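Is There Anything Old About "Settler Bread"?

September 26, 2018

The woman who runs the food program at the Dakurlow museum had a loaf waiting on the desk when I got there. It was dark, flat on one side and heavier than it looked. The card that goes beside it in the gift shop says "Settler Bread, baked as our founders baked it." I had come to ask her how anyone knows that.

"We don't," she said. "I've asked for that card to be changed. It has been a slow conversation."

I liked her right away, though I should say that I arrived in a bad mood about this sort of thing. I have eaten my way through a lot of heritage suppers, and most of them taste like a church basement with the salt left out. You get a wooden spoon, a tin cup and a story about a grandmother. The exhibit on the floor below us, which is about what people ate in the valley during their first winters, has all three.

She has been at the museum 15 years and trained as a pastry cook before that. Her problem with the bread is the flour. The loaf is half rye and half wheat, and the only household ledger the museum owns, kept by a mill family called Hämmerli, hardly mentions rye.

"They bought oats and they bought peas," she said. "Peas, peas, peas. There's a whole page of peas. If I served what's in that book, we would sell 2 bowls and close the kitchen."

So where did the rye come from? A tourism brochure, she thinks, printed long after the people in question were dead. Somebody decided that settlers ate dark bread, a bakery in Plirnstead started making it, and after a while the bakery's recipe was being quoted back to the museum as evidence.

I asked whether that bothered her. She took a while to answer.

"It bothers me when we charge for it as history. As bread it's fine. Try it with butter."

I tried it with butter. It was fine. It was a little sour and a little sweet, and I suspect the sweetness is molasses, which she confirmed, and which is in the ledger exactly once, as a gift.
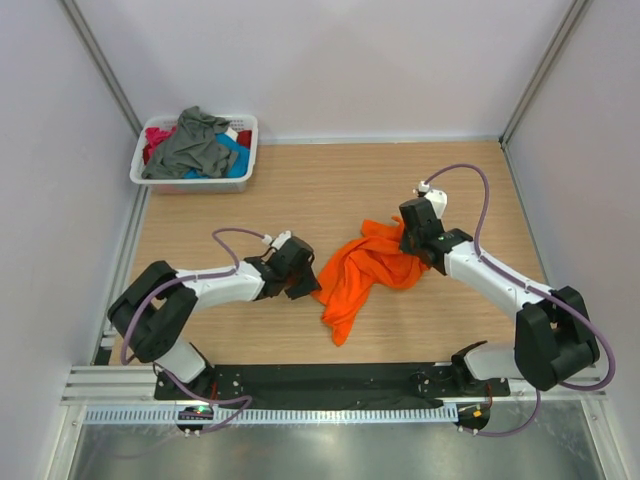
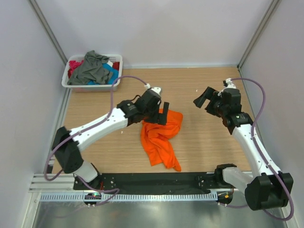
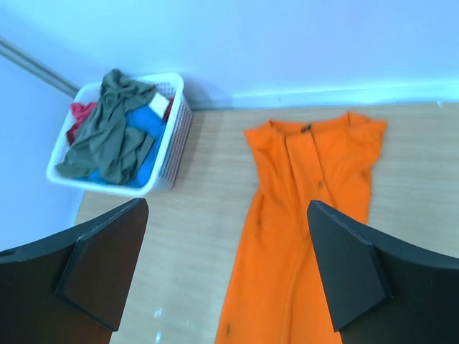 Vol. 2, No. 15 — Page 50

The other thing I wanted to talk about was Skidum. If you haven't been to one of the museum's suppers, Skidum is the thick yellow dish that comes after the soup, and it is described on the menu as a recipe "handed down for generations." I had it last November and have been suspicious ever since, mostly of the paprika.

"The paprika is mine," she said. "I put it in. Without it the color is like wet cardboard."

The name, at least, she will defend. It turns up in letters, always spelled differently, and always as something people were tired of eating. What was in it is harder to say. One letter mentions split peas and pork fat. Another one talks about turnips. She thinks it may have been a word for whatever was left in the pot, and that asking for the true recipe is like asking for the true recipe for leftovers.

"Visitors want me to pick one," she said. "They get annoyed when I won't. A man told me his family had the original. I asked him to send it and it had canned mushroom soup in it."

I wondered if she wasn't having it both ways — telling me the menu is shaky and then serving it to a full room. She didn't argue much.

"The suppers pay for the archive work. We had 1000 people through last year. I'd love to tell you they came for the ledger."

That is an honest answer, and I'm still not sure it's a good one. The museum could print the pea page on the back of the menu and let people decide. It could offer a small dish of plain boiled peas in pork fat next to the pretty version. She has suggested both. The second one was tried out on the staff, and she says the bowls came back mostly full.

She did let me taste a batch she had made for herself, close to the ledger, no paprika and no cream. It was gray and stuck to the spoon. There was a smoky taste at the back that I kept going back for, and I finished it, which surprised both of us. I would order it again before I ordered the yellow one, though I would want more salt.

Before I left I asked what she cooks at home.

"Noodles," she said. "Out of a packet, usually. I'm tired by then."

The supper costs 50 dollars with the exhibit included. The bread is sold separately downstairs, and the card was still beside it on my way out.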